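Chapter 7

Small Displays and the Claims Made for Them

In this chapter

What a stepped display can and can't do for a small counter
How to read a sales claim before you repeat it
Height, facing and grouping
Why mixed displays are harder than they look
Setting up a fair test on one shelf

Walk into any store supply showroom and someone will tell you that the right stand sells the product. The fixture catalogs say it, the trade magazines say it, and a good many textbooks have said it too, usually next to a chart with no source under it. This chapter takes a slower road. A display is a piece of furniture. It holds goods at a certain height and a certain angle, and it takes up space that something else could have used. Whether it does more than that is a question you should be able to put to the test by the time you finish the exercises in Chapter 8.

We begin with the smallest fixture most shops own, the tiered counter stand. It has two or more shelves, each set back and raised above the one in front, so that goods in the rear aren't hidden by goods in the front. That is the whole idea, and it's a sound one. Jars on a flat counter block one another. Put the back row up a step and a customer standing at the register can see both rows without leaning over.

The trouble starts when the fixture is asked to carry a bigger argument. Gruvetti, a three-store grocer that we will follow through Part Two, bought its first tiered stands in March after a supplier promised a 19 percent lift in impulse sales. The supplier, Wadier, had a brochure to back this up. The brochure compared one week with a stand to one week without. It didn't say what was on the stand, what the prices were, or whether the week with the stand happened to include a payday. A number like that may be true. It may also be what any shop would see from one week to the next with no stand at all.

Keep three plain questions in mind whenever you meet a claim of this kind. Compared with what? Over how long? And what else changed? Most display claims fail on the third. A manager who installs a new stand nearly always cleans the counter, moves the slow sellers out, and faces up the labels on the same afternoon. If sales rise afterward, the stand gets the credit and the cleaning rag gets none. 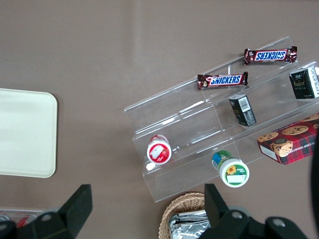 Mixed displays make the problem worse. It is common to see candy bars, small jars and boxed cookies sharing one stand, on the theory that variety draws the eye. Perhaps it does. But a candy bar lies flat and a box stands up, and a jar can do either, depending on who stocked it and how much of a hurry they were in. A jar on its side shows its lid to the shopper. If the lid is bright and the label carries a picture, that may be no loss. If the flavor is printed only on the side, the customer has to pick it up to find out what it is, and plenty of them won't.

Clear acrylic stands are popular for mixed goods, and the reasons given are worth a second look. The usual one is that a clear stand "disappears" and lets the product speak. In a brightly lit shop it does no such thing. The edges catch the light, the shelves show every fingerprint, and the color of the counter comes straight through behind the packages. On a pale counter, pale labels can get lost. On a brown one, dark wrappers can. None of this makes acrylic a poor choice. It is light and easy to wipe down. It simply isn't invisible, and a buyer who pays extra for invisibility has paid for a word.

Facing is a duller subject, and in our view a more useful one. To face a product is to turn it so its main panel points at the customer, right side up. It costs nothing but time. It also comes undone all day long as people pick things up and put them back. A bar returned upside down still has its name on it, and some shoppers will read it well enough. A box returned with its barcode outward has told them next to nothing. Before you spend money on a new fixture, find out what the old one looks like at four in the afternoon.

Pladora, a gift shop with a single counter, did more or less that. The owners had been ready to replace every stand they had. Instead they kept the old ones, put one person in charge of facing after lunch, and logged sales of 115 counter items. The records ran to 2,000 transactions. We print a summary in Section 7.4, along with our doubts about it, for the shop changed two prices partway through and didn't write down the dates. You will be asked whether the results can be rescued. Our own answer is that a part of them can, and that the owners drew a firmer conclusion than their notebook allows.

Grouping comes last in the chapter because the evidence for it is the thinnest. Should sweets sit with sweets, or should a cookie box stand beside a jar so that one suggests the other? Akande, a kiosk operator, has tried it both ways and reports that each one worked — which should make you wonder what "worked" meant. Section 7.5 goes through its reports line by line.

Terms to know before you read on

Tier: one level of a stepped display.
Facing: the side of a package turned toward the shopper; also, the job of turning it.
Lift: the change in sales credited to a display. Ask who did the crediting.
Mixed display: one fixture holding goods of different types or package shapes.

7.1 Height and the Line of Sight

The advice to put your best goods "at eye level" was written for tall wall shelving. A counter stand is nowhere near eye level for a standing adult, who looks down on it from above. What that customer sees first is the top of each package, and many packages have very little printed there. Start, then, by standing where the customer stands.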